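Hard water and kettles, a thread. I have been logging the effect of limescale on a 3 kW kettle since November and now have enough readings to say something useful. 1/ 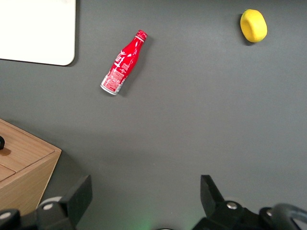
Method first. Fill to the 1 litre line, start at 15 degrees, time to the click of the thermostat, log the energy at the plug. The meter is a Zuteck plug-in type, which reads in whole watt-hours. Three boils per session, middle value kept. 2/

Tap water at this address tests at 117 mg/l as calcium. Multiply by 2.5 for the calcium carbonate figure most kettle leaflets use. That puts it just over 290, so "hard" on nearly every scale going. 3/

Descaled baseline: 117 Wh per litre. Yes, the same number as the calcium. Coincidence, and it has already confused me twice in the spreadsheet. 4/

After 900 boils without descaling: 121 Wh. A rise of a bit over 3 per cent. The element is under a flat steel plate, so the heat has nowhere to go except into the water, eventually. Scale slows it down a little and the base of the kettle runs hotter. 5/

The large savings quoted on descaler packets may apply to old coiled elements or to boilers. I can't reproduce them on a flat plate. 6/

What did change was the cut-out. Scale had built up around the steam port under the lid and the kettle kept boiling for longer before it clicked off. Nearly all of the extra 4 Wh is there. Cleaning the port alone brought it down to 118. 7/

Descaling: citric acid, 30 g to the litre, warm and not boiling. Boiling citric acid on heavy scale can leave calcium citrate behind, a dull white film that is harder to shift than what you started with. Leave for 20 minutes, rinse, boil once, discard. 8/

I also tried the Bretex sachets. Same active ingredient according to the box, 79p each. Bulk citric acid works out at a fraction of that — no difference in the result that I could measure. 9/

Jug filters: the Catitz cartridge brought hardness down by around half when new. By week four the drop test could barely tell filtered from unfiltered. 10/

Total boils logged to date: 1,905. Next I want to repeat the run with the lid port cleaned weekly and the plate left alone, to separate the two effects properly. 11/

Correction to 5: the 121 was the middle of three sessions, 120, 121 and 121. The spreadsheet had it right. 12/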